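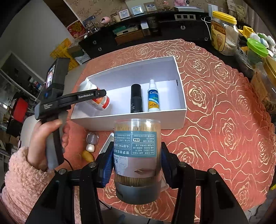
A canister of toothpicks held between two blue pads, with the open box behind it.

August
By the Ponent newsletter desk

Can a machine clear the table yet?

Many readers write to us with the same wish. They do not want a robot that dances or plays chess. They want to come home in the evening and find the table cleared, with every small thing back in its box. We have tried to find out how far away this is.

The chore looks simple only to people. A bottle that lies on its side must be held in another way than a bottle that stands. A smooth cap slips. A clear plastic canister is difficult for a camera, for the light goes through it and also comes back from it as a bright spot. A tablecloth with a pattern of roses makes it harder again to see where a small object ends and the cloth begins. And then comes the box, which has walls, and which becomes more full with every piece.

In Lindley, the company Pakico rents out a tidying arm that is fixed to the edge of a table. We were allowed to spend a morning with it. Its task was to put 60 small items into a shallow box, one after another, and it needed 60 minutes. A child would be faster, but the child would also stop to play, so we do not want to be too strict. With 6 of the items the arm gave up and waited for help. Most of these were thin and flat, and it could not get a finger under them.

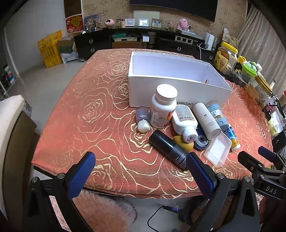

Does such an arm need to know what each thing is before it picks it up?
For lifting, the shape and the size are usually enough. The name becomes important later, when medicine should go in one place and hand cream in another.

This second part, the sorting, is in our opinion the real household work. Everybody has own rules about what belongs together, and these rules are almost never written down. Pakico lets the customer show the rule with some examples, and the arm then tries to follow. On our morning it understood "tall things at the back" quite well. It did not understand "things we use every day", and we must admit that two of us in the office could not agree on this either.

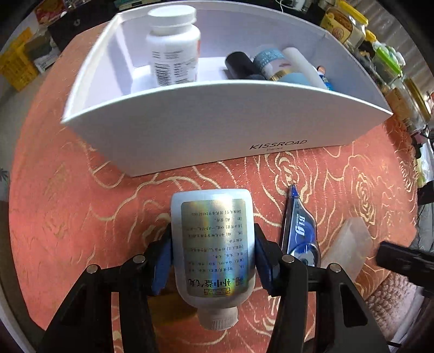 On the shop floor the situation is better. The packing firm Wikström, also in Lindley, uses machines of a similar kind for gift boxes, and one station closes 2000 boxes in a shift. But there the bottles arrive standing up, always the same model, always at the same distance. When a bottle falls over, a person comes and stands it up again. At home there is no such order, and the person who would come is you.

Our advice for this year is to wait, unless you like to experiment and have patience for a slow helper. Pakico plans a softer finger for flat objects, and we have asked to see it when it is ready. If you already have a machine that does some chore in your home, please write to us and tell which one, and also what it still leaves lying on the table.

Contact: the Ponent newsletter desk | © Ponent, all rights reserved | Back to top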